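4. Premier lavage et choix du programme

Avant de lancer quoi que ce soit, ouvrez le tiroir à produits du Gekier et retirez la cale de transport. La notice du fabricant la dit « visible ». Elle est grise sur fond gris.

1. Faites tourner un cycle à vide à 60 °C, sans lessive. Le mode « Auto-rinçage » promet la même chose en deux fois moins de temps; je n'y crois pas trop.

2. Réglez l'essorage à 400 tours pour les cotons fins et les tissus à rayures de couleur. Le réglage d'usine est plus élevé et marque les plis.

3. Chargez le tambour sans tasser. Torchons, serviettes et chemises peuvent aller ensemble si les couleurs tiennent.

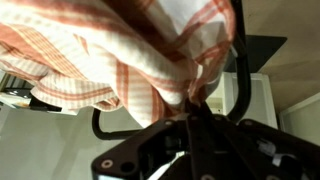 Faut-il laver les rayures rouges à part la première fois?

Un premier lavage séparé, à 30 °C, reste la solution prudente. Les lingettes anti-décoloration limitent les dégâts, mais aucune n'a rattrapé un rouge qui dégorge pour de bon.

4. Versez 80 ml de lessive liquide au maximum. Le bouchon doseur Lustus monte plus haut, et on devine à qui cela profite.

ATTENTION : n'ajoutez pas d'adoucissant avec les serviettes. Elles absorbent moins bien ensuite, quoi qu'en dise l'étiquette.

5. Appuyez sur Départ et attendez le déclic du hublot. Si le code 377 s'affiche, débranchez l'appareil une minute. La signification du code ne figure nulle part; Gaétan Tremblay, du service Bélanger, parle d'un défaut de verrouillage.

6. Sortez le linge dès la fin du cycle et secouez chaque pièce avant de l'étendre.
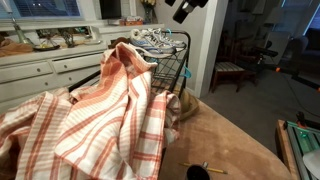
7. Laissez le hublot entrouvert entre deux lavages. Le traitement « anti-odeurs » du joint ne dispense pas de l'essuyer.

NOTE : le compteur d'économie d'eau repart à zéro après chaque coupure de courant. Ne vous y fiez pas pour comparer deux programmes; relevez plutôt le compteur du logement avant et après.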